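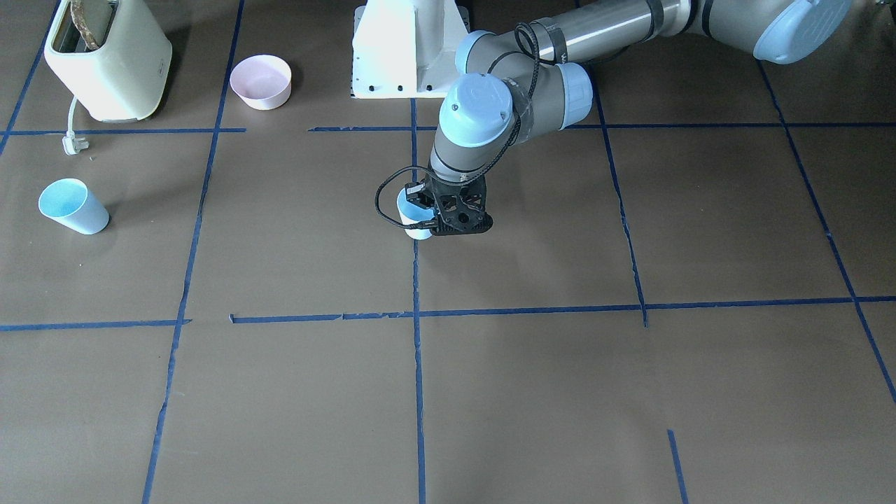

Left arm on the cup, fingers closed, cable doing its usual loop. Black lattice gripper, the one this thread is about.

Makley gripper vs. Ternorus: anybody run both?

tapegrid posted 2019-10-03

Hi all, long post, sorry in advance. I've been running the Makley two-finger (the matte black one with the triangle cutouts in the side plate) on my left arm and I'm trying to decide if I should put the same thing on the right or go with the Ternorus. The Makley was 700 a piece when I bought it and the Ternorus is quite a bit more, so I'd like to hear from people before I spend the money.

My test is dumb but it works for me. Kraft paper on the table, blue masking tape for a grid, kitchen stuff on top. Pick up a light blue cup, move it one cell over, let go, do it again. 30 picks per session. The toaster and the pink bowl stay put in the back so the arm has something to steer around.

What I like: it's light, and the cutouts let me see a bit of what's going on at the fingers from the overhead camera. What I don't like: when it grabs the cup up near the rim, the fingers cover most of the cup, so my tracking loses it right when I want it most. I also dropped 4 cups in my last session, all on the way down, and I can't tell if that's the fingers or my controller settings.

---

offset_ollie

Been on the Ternorus since spring. Grip is great, no complaints there, but it's a brick. My wrist joint started complaining at full reach and I had to slow everything down. If your arm is on the small side I'd stay with the Makley and buy better finger pads.

Also, please do something about that cable. Looped over the forearm and hanging down by the wrist like that, it's going to snag on something. Ask me how I know.

---

tapegrid

Ha, fair. The cable has been "temporary" for a while now. How heavy a load were you carrying when the wrist started acting up?

---

offset_ollie

Nothing! Empty gripper, arm stretched out. That's what bugged me.

---

beltdrive

Gonna disagree with ollie here. I run the Ternorus on the same kind of setup and never had to slow down. Did you change the payload setting in the controller after you swapped? If it still thinks the old gripper is on there, of course the wrist is going to fight you. I've seen three people on this board blame the hardware for that.

And tapegrid, dropping cups on the way down sounds like your release threshold to me. I'd bet the fingers are fine. What controller?

---

tapegrid

Saarela, stock firmware. The threshold is whatever it shipped with — I never touched it.

---

beltdrive

Well there you go. The stock number is set for stiff parts. A cup gives a little, the force reading dips, and the Saarela decides you've let go. Bump it down a notch at a time and run your 30 again before you buy anything.

---

offset_ollie

I did change the payload, thanks. Twice. Still slow.

---

quietservo

Different angle: move the camera. I had the same problem with the fingers hiding the object and spent way too long shopping for skinnier grippers. Then I put a second camera low and off to the side (a cheap Uvindale, nothing fancy) and the tracking stopped dropping out. You lose a little table space to the stand but I'd take that trade any day.

My Makley has 3,000 cycles on it, by the way, and the only thing I've replaced is the pads.

---

beltdrive

Second camera is a good call. Just calibrate both against the same tape corners or you'll be chasing an offset all week.

---

tapegrid

OK, plan is: threshold first, then the side camera, and the right arm waits until I've got numbers from both. Quietservo, which pads did you go with? The soft ones I tried left marks on my cups.

---

quietservo

The medium ones from Makley. Wipe them with alcohol before you put them on, they come out of the bag kind of greasy.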